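# Varnow Repair Evenings: where we are in February

Thank you again for the grant, and for your patience with us over the winter, which was a slow one (the heating at the Cornow Street hall gave out twice, and we lost a good many Sunday sessions to it). 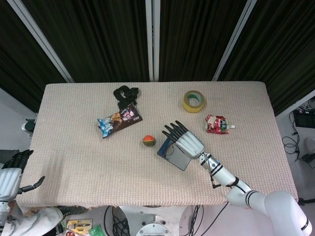 *Clear packing tape, a black strap and a snack bag on a cloth-covered table.*

I'm very glad to say that things have picked up nicely. More than 200 people have now come through the door since we opened, and plenty of them have been back with a second lamp or a third toaster! We logged 65 items last month and sent 42 of them home in working order. The rest were mostly kettles, which are glued shut these days and break all our hearts, and a few radios still waiting on parts from Marchal.

Of the equipment money, we've spent the larger share on two soldering stations and a proper electrical safety tester, and we're holding the remainder back for a sewing machine. I had hoped to have it by now, but the one we wanted went to another buyer while we were still comparing prices, so we're looking again.

The sewing corner has been the happy surprise of the season, I must say. It started with one person mending a coat zipper and there's now a waiting list of 4, so we'd like to move some of the printing budget across to thread, needles and fabric, if you are comfortable with that. A yes or no by email is plenty.

Next month we try our first evening in Skanex, in the library's back room, from 6 to 8:30 p.m. You'd be very welcome to drop in, and do bring something broken.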